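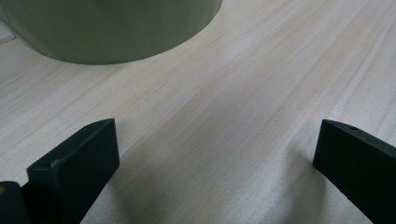
Gripper fingers open over a wooden tabletop, with a green cylindrical object, probably a pot or mug, beyond.

Kitchen and workshop tips: working beside the Lei gripper
Issued by Flosard, Ostosmont site, 9 Feb 2022

Table clearing at Ostosmont is now shared between staff and the Lei gripper. Table staff keep their grade and hours. Lifting is reduced; checking and wiping take up more of the shift.

Keep wooden tops bare apart from the item to be moved.

Set pots and mugs down singly, with a hand's width on every side.

Wipe wood along the grain with a damp cloth and dry it at once. Oil left on the surface lets round bases slide.

Loads above 600 grams are still lifted by hand.

Clean the finger faces after every 200 lifts. Use a dry cloth only.

Staff may stop the machine at any time and need not give a reason. Stops are entered in the Pilitz log at the end of the shift.

Replacement cloths are held in the workshop store, shelf 874.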